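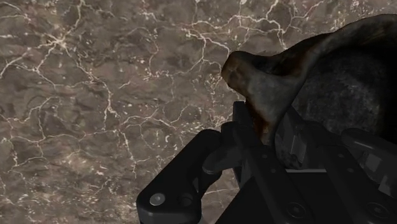

Open Afternoon at Flusova -- Frequently Asked Questions

Put together by Nigel Rudd, front office. Updated January. Will add more as you send them in.

When does it start?
Doors 1:30 pm. First demo at 2, then again at 3 and 4. Same demo each time, so no need to stay for all of them. Building closes at 5:30 sharp, alarm goes on.

Where do I go?
Wragg building, side entrance, the one facing the parking lot. NOT the loading dock. Last year half of you went to the loading dock. Follow the orange signs to Room 6.

Do I have to sign up?
Yes please. We have 49 seats per demo and the fire people are strict about it. Use the form on the Pokitmont page or call the front desk, extension 451. Walk-ins OK if there's space, but no promises.

What will I see?
Two parts. First the simulation work on the big screen -- gripper jobs run in software, with different objects and different surfaces under them. Then the real arm in the cage doing simple pick and place. The simulation part runs 20 minutes or so, the arm part is shorter.

Is the simulation a video or is it live?
Live. Lise McKinnon runs it from her desk at the side of the room and you can watch her start it. Sometimes it crashes. She restarts it, takes a minute or two.

Why the marble?
Got this one a lot last time. The surface is swapped out on purpose. Marble, wood, plain gray, busy patterns, whatever is in the library. A dark object on plain gray is easy to pick out. White veins running all over the background make it harder, and we want the software to have seen plenty of that before it meets a real counter top. Same goes for the objects. Some are clean, some have rust stains and a dusty finish.

Why is the view so close?
Close view is where you see the fingers and the contact. Fingers up under the low side of the object, or on both sides of it, that's the part the team argues about. You lose the rest of the object but that's fine for this. Lise can switch to a wide view if you ask, she has a few set up.

Does it drop things?
Yes. In the simulation, all the time. Rounded shapes are the worst, anything with a spout or a lip is also a pain because the weight isn't where you'd expect. The real arm drops less, we give it easier stuff. Don't cheer when it drops, or do, up to you.

Can I drive it?
The simulated one, yes. There are 3 stations with hand controllers at the back of the room. Five minutes each if there's a line. The real arm, no. Staff only, sorry, insurance.

Can I bring kids?
Yes, 8 and up for the cage room, any age for the simulation. Under 14 needs an adult with them the whole time. Strollers stay in the hallway.

Can I take pictures?
Of the arm and the screens, fine. Please don't photograph the whiteboards. And ask before you put other visitors' faces online.

Is it loud?
The arm isn't. The compressor is, kicks in every so often with no warning. Ear plugs in the box by the door.

Is the room accessible?
Yes, ramp at the side entrance and it's all one floor. Front row spaces are kept for wheelchairs, tick the box on the form so we leave enough room. If you need captions for the talk tell us ahead, we can put them on the second screen.

Who is Genetti?
Genetti lent us the seats and is paying for the coffee. They will have a table in the hallway with leaflets. You don't have to talk to them to get coffee.

Food?
Coffee, tea, cookies. Nothing past the yellow line in Room 6. Water bottles with lids are ok.

Parking?
Free in the Wragg lot after 1 pm. Before that you need a permit and they do ticket. Street parking on the hill is usualy open.

Are you hiring?
Two summer spots, maybe. Ask Lise after the 4:00 demo, not during. Bring a resume or don't, she'll take your email.

I can't make it, will there be another one?
Probably in the fall. Put your name on the Pokitmont list and you'll get teh date when we have it.

I left something behind last time
Lost and found is at the front desk. Currently one gray scarf, a kid's glove, and a set of keys with a bottle opener on it. Call 451 before you come over -- desk is closed for lunch 12 to 1.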